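Reading time: 6 minutes

Chapter 5
Buying in Demonstrations: The Gernard Hand-Held Kit

Chapter 4 ended with a robot that could fold a towel on a clear table and very little else. The towel was always the same towel. This chapter looks at one way of getting beyond that point, which is to collect demonstrations by hand in ordinary rooms, using equipment that can be bought or hired as a package.

The product we follow is the Gernard kit. It consists of a hand-held gripper with a camera fixed to it, a set of spare finger pads, and a service that checks and sorts the recordings. A person holds the tool and does the job with it. No robot is needed at this stage. The recordings are used later to train an arm fitted with a gripper of the same shape.

We chose this kit because a buyer agreed to let us see the whole of its trial. Jerkent is a laundry and garment-care business with sites in Milham and Bragança. Its manager, Neusa Nogueira, wanted to know whether a machine could pick up mixed clothing from a soft surface and lay it ready for sorting. She hired three kits in November and asked for 300 usable recordings. The operators made 351 in all, and the chapter returns later to the ones that were rejected.

Clothing is a hard case for any gripper. A box keeps its shape when it is touched. A garment bunches and slides, and it may hide the edge that the fingers need to reach. The surface underneath matters too. On a hard table the fingers can press down and close. On a blanket they may take hold of both layers. 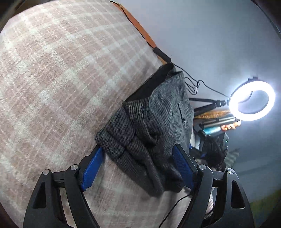 Figure 5.1 Gripper fingers open around a crumpled dark grey garment on a plaid blanket. The two finger pads have different raised textures.

Roald Wallin, who led the trial at Milham, told his operators to work at normal speed and not to tidy the room first. Branwen Sayce disagreed with the second part of this. In her view, the early recordings should be kept simple and the clutter added in stages. Both approaches are in use, and Section 5.3 compares them.

The chapter also deals with cost. The hire price covers the tool and the checking service, but it leaves out the operators' time – and for Jerkent that was the larger sum.

By the end of this chapter you should be able to:

– describe the parts of a hand-held collection kit and what each one records
– explain why the tool and the robot's gripper need to match
– work out the cost of a usable recording, including rejected ones
– judge a supplier's claims against a trial of your own

Section 5.1 begins with the tool itself and the way its fingers open and close.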